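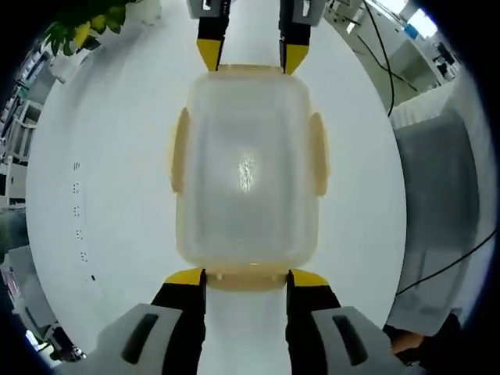 One gripper to each end, yellow tips on the frosted container with the amber tabs.

Gallery: The Clusness Clock Fault

Welcome to the least glamorous gallery on the Clusness site. Visitors hoping for sparks, smoke or a robot arm through a window should try the Letitz page, where they had a much more photogenic autumn.

Our fault was a clock. The two hand-held grippers each keep their own time, and the Fetico recorder lines them up when a session starts. In October it stopped doing that. It didn't beep or put up a warning. It kept its little green light on and filed everything neatly in the wrong order, with the second gripper running 361 milliseconds behind the first.

You can get away with that when one hand is doing the work. With a lift from a grip like the one in the photo, where the two grippers face each other and clamp opposite ends, it's a bit of a problem. According to the recordings, one end of the container went up and the other end thought it over. A robot trained on that behaves accordingly. Ours, a placid machine we call Picard, learned to raise the near end first and tip the contents out the back. We'd filled it with dried chickpeas. I'm still finding them in my shoes.

Nivaldo Assunção spent two days blaming the fingertips, then one blaming the chickpeas, and finally plotted both clocks on the same sheet of paper and went very quiet. The sheet is on the wall by the kettle, if you want to pay your respects.

Of the 2905 recordings in the batch, 895 were two-gripper lifts, and all 895 have been pulled. We talked about shifting them by the missing milliseconds and carrying on. Then somebody asked how sure we were that the lag held steady, and that was the end of that conversation.

What's changed: the recorder now refuses to start if the clocks disagree, and it refuses loudly. Both grippers get tapped together at the start of every session so there's a mark to check against later. Picard does its test lifts with an empty container, inside the guard, with the lid locked.

Re-recording is under way. Favourite container colours may be suggested at the front desk, where they will be ignored.

Page updated Friday, November 17, 2023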